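Etton Park Junior Open — new under-14 category, thoughts?

Fairway Forum > Junior Golf > Parents and Helpers

bunkermum
Monday, April 12, 2021
Has anyone else had the email from Etton Park about the junior open in May? They've split the old under-16s and put in an under-14 section of its own, off the forward tees. My lad is thirteen and has been finishing miles behind boys who shave, so I'm all for it. But the form says he can play up if his handicap is under 18, and his is 17.4, so now he wants to play up, obviously. What would you do?

threeputt_terry
Leave him in the under-14s. Mine played up at Brorholm two summers ago, shot 104 and didn't touch a club for a month. There's plenty of time for getting beaten by big lads.

lefty_in_the_gorse
Disagree with Terry. If he's keen, let him! My daughter played up every year from eleven and loved it, she never looked at the board once. It depends on the kid, and you can't know from a handicap. Does he sulk after a bad hole?

bunkermum
He does sulk a bit, yes. About two holes' worth and then he wants a sausage roll.

old_mashie
I've got a grumble about the tees. The card for the under-14s comes to 4,250-something and I don't see the point of a championship off a course that short. When I was a junior we played where the men played and got on with it.

threeputt_terry
Where have you got 4,250 from? The sheet I've got says 3,172 yards for the under-12s and doesn't give the under-14 length at all.

old_mashie
Might have been last year's card. I stand by the rest.

lefty_in_the_gorse
You were hitting driver, driver into every par four and not enjoying it, mashie, you've told us so on here more than once. The whole reason half those kids stick at it is that they can reach a green in two.

old_mashie
I enjoyed it very much. I just wasn't any good.

quiet_swing
Joining in as I help with the scoring there. The under-14s are off the blues with three tees moved up, the 4th, the 11th and the 15th. The 11th is the one to warn him about. There's a ditch across at driver distance for a decent thirteen-year-old and you can't see it from the tee because of the hump. Anyone sensible takes a five wood. Also, please could people get entries in early. We had up to 997 emails last time once you count the replies to replies, and I'd like my evenings back.

bunkermum
Thank you, that's really useful, I've written FIVE WOOD 11TH on the fridge. Is it still no caddies?

quiet_swing
No caddies and no parents on the fairway. You can walk the path side, and you can carry a brolly for them if it's chucking it down, but you can't talk about clubs.

threeputt_terry
I got told off for coughing at Brorholm. They thought it was a signal.

lefty_in_the_gorse
Was it?

threeputt_terry
It was a seven iron cough, yes.

fore_left_again
Bit off to the side of all this, but has anyone bought the Lulell junior bag? Mine's twelve and the stand has gone on his old one. I don't want to spend silly money when he'll be too tall for it by next spring.

lefty_in_the_gorse
We had one. Light, decent strap, the zips are rubbish. Second-hand is fine if you check the legs spring out properly.

bunkermum
Right, update. We had the talk over tea last night and he's going in the under-14s this year and playing up in the Liyanage Salver at the end of the summer if his handicap is still under the mark. His idea in the end, he worked out who else was likely to be in it and fancied his chances! So that's the form filled in. I've paid as well, and I've asked about the practice round on the Saturday. It says you can book from eight but the link goes nowhere, so I'll ring the pro shop tomorrow — if anybody else wants to go round with us there are two spaces, and I'm bringing the sausage rolls.

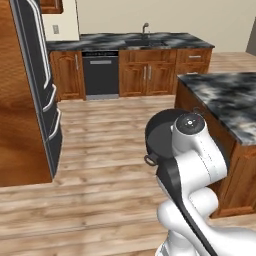 I should say he's not fast, so if yours likes to whizz round you might be better off in the group behind. Message me on here and I'll put your names down when I ring.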